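3.2 Collecting demonstrations by teleoperation

Dorota Zalewska and Lertchai Phromma recorded the demonstrations in simulation. The operator drives the arm through a hand controller, and joint positions and gripper commands are logged at 40 Hz. We kept 200 demonstrations of the tube task. A run was dropped if the gripper touched the rack – 43 runs were lost this way.

Early runs were slow near the rack because depth was hard to judge. Scaling hand motion down close to the caps gave smoother paths, and we used that setting for all later sessions.

The approach is vertical, with the gripper pointing straight down at the row of green caps in the orange rack.

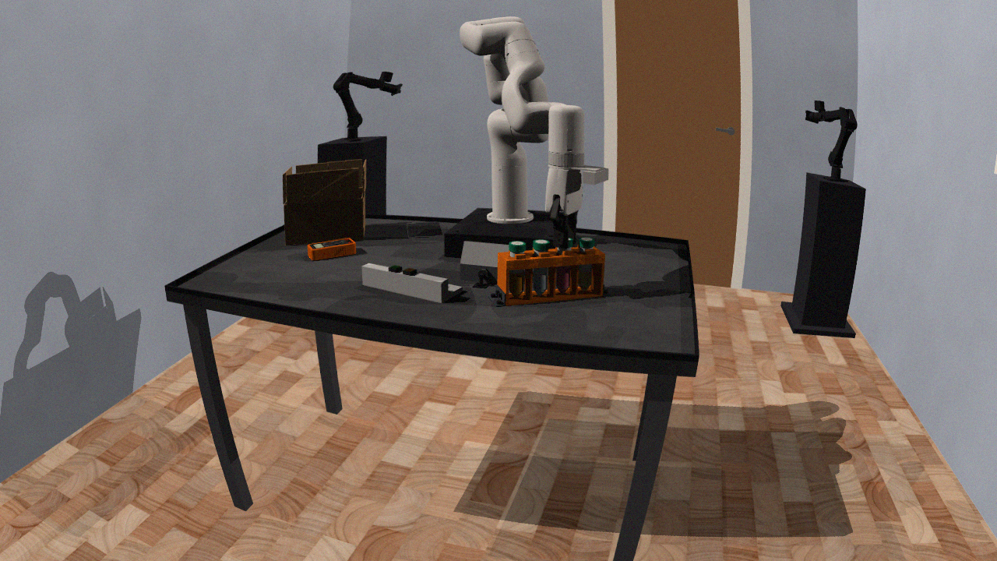

Why not guide the arm by hand instead? Hand guiding needs a physical arm, and ours was not available until July. The Comus controller let us start in simulation and keep the same log format for later work.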